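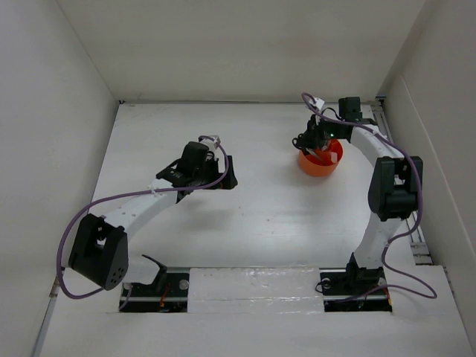 Reading time: 2 min

Speaker notes, "Keeping Cell 2 Alive"
Condell maintenance afternoon, November 29, 2019
Brock Gill

(Leave the cell up on the screen while people find chairs. Wait for the door to stop banging.)

Morning, or whatever the schedule says it is. I look after a cell with two arms and white walls. My job title has the word "systems" in it. Most of my week is cables.

Start with the purple ones. One per arm, from the wrist back to the base, and as you can tell they take the scenic route. Those big loops are on purpose. When I inherited the cell from Evelien Verschueren, everything was pulled tight along the links and looked wonderful. It also ate connectors. A tight cable has nowhere to go when the wrist turns, so it goes out of its socket. We now leave slack at the wrist and slack again near the base, with a white tie on the link to keep the two from borrowing from each other.

(Point at the tie on the left arm, upper end of the link.)

Snug that tie by hand. Ravinder used to finish his with pliers. Ravinder has since been moved to purchasing, and I'm told the two facts are unrelated.

The tags where the cable meets the gripper get a date when the cable is changed. Please write on them before you clip them on. I have done it the other way, lying on my side with a marker, and the date I produced was not in any calendar.

Next, the bases. Each mount sits down in its own slot, and the slot is where screws go to retire. Before a restart: flashlight, look in both slots, check the small wires haven't been pinched against the mount. Then put a driver on the joint housing screws. We had one arm drift for 51 cycles before Harvey Lemieux thought to try the screws. We had already swapped a servo by then. It was a perfectly good servo and it's in my drawer if anyone wants it.

(Pause. Somebody from Lindico will ask about torque. Answer: see the handout, page 2.)

The bowl. Right arm goes into the orange bowl, left arm stays folded and open with its fingers off the floor. That's our check pose after any cable work. What I care about is the loop over the top of the right wrist while the fingers are down inside the rim. If it drags, you re-tie. If it's clear, run up to 100 dips and go get a coffee within earshot.

Green light on the gripper servo means it has power. It doesn't mean it's happy. I put this in the manual and Isabelle Lavoie took it out, so I'm saying it here.

Floor: wipe it, leave the scuffs. Somebody at Trarden suggested repainting between shifts. We moved on to other agenda items.

(If short on time, skip the rail and go straight to spares.)

Rail on the right side: vacuum, no oil. Oil plus dust makes a paste, and I have a jar of it for anyone who doubts me.

Spares list is on the back of the handout. Order the ties by the bag. Questions, and then Harvey needs the projector.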